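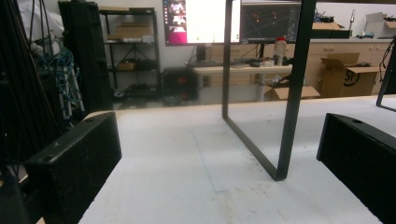

1/ Open day at Hota, Monday, June 26, 2023

Spent the afternoon at the Hota open day. It is a small robotics workshop on the upper floor of the old Bozsik building, and they let people in once a year. I'll put my notes in a thread before I lose the piece of paper.

2/ Getting in

The lift was out, so it was stairs. You sign a sheet, get a sticker with your first name on it and wait by the door until the group before you comes out. We were a group of 9. Kornél Tóth took us round. He looks after the grippers and had clearly done the talk several times already that day, but he still stopped for questions.

3/ The room

White table in front, desk with two monitors behind it, wire shelving against the wall, and a long counter with wooden cupboards and a tap at the back. Cardboard boxes on the shelves, on the counter and on the floor. I've been to a couple of company open days where everything had been put away and you couldn't tell what anyone did there. I preferred this.

4/ The gripper

It has two black fingers that open and close in parallel. Kornél said this pair went on in May and has done more than 1000 closes on the test counter. The tops are scratched already. He said scratches there don't matter and that the inside faces are the part they check, every Friday, with a fingernail and a torch. When the rubber on the inside goes shiny they change it.

5/ Holding it yourself

They have a version you hold in your hand, with a trigger. You pick things up with it and the movements are recorded, then the arm is trained on the recordings. Everyone in the group had a go. I was slower than I expected. The trigger is light and I kept closing too early, so the block tipped over before I had hold of it. A boy of maybe ten got it first time.

6/ Advice from Orsolya

Orsolya Bodnár runs the recording sessions. Her tips, in case anyone goes next year:
Come down from above, don't slide in from the side.
Stop for a moment before you close.
Keep your wrist still when you lift.
If you drop it, carry on and pick it up again. They keep those recordings too.

7/ The arm

After that we watched the arm do the same job. It was given 39 tries during our visit and managed 37. One miss was a block that had been left lying against another one. The other miss had no obvious cause, and Orsolya wrote it down with the time next to it. Each try took long enough that people started chatting in between. It's slower than a person by a good way and they said so without being asked.

8/ Software

The planning software is called Gonari and they write it themselves. Imre Hegedűs gave a short talk on it. I followed the first half. What I took from it is that the arm works out several paths to the object, throws away the ones that would hit something and takes the shortest of what's left. He had a question about what happens if somebody moves the object halfway through. Answer: it stops and plans again, and there's a red stop button as well.

9/ What it's for

A parts wholesaler called Plustinis wants it for sorting returned goods. Mixed boxes, nothing the same size, a lot of it in torn packaging. Kornél thinks they're a year away from trying it on site. Someone asked about jobs and he said the returns bench there has been short of people for a long time. I'd have liked to hear that from someone who works on the bench.

10/ Practical bits

Free, but you have to book. Tours last 45 minutes and ours went over. There's one toilet and it's a floor down. Coffee in the corridor, bring your own cup if you can. You can take photos, just ask before you take one with people in it. Children are fine if they stay on the right side of the tape.

11/ Next one

No date yet. Magdolna Nyitrai does the bookings and said she'll put it up on the Hota page in spring. There was also a list by the door for people who'd like to come in and do a recording session. I put my name down for an evening one and will post how it goes.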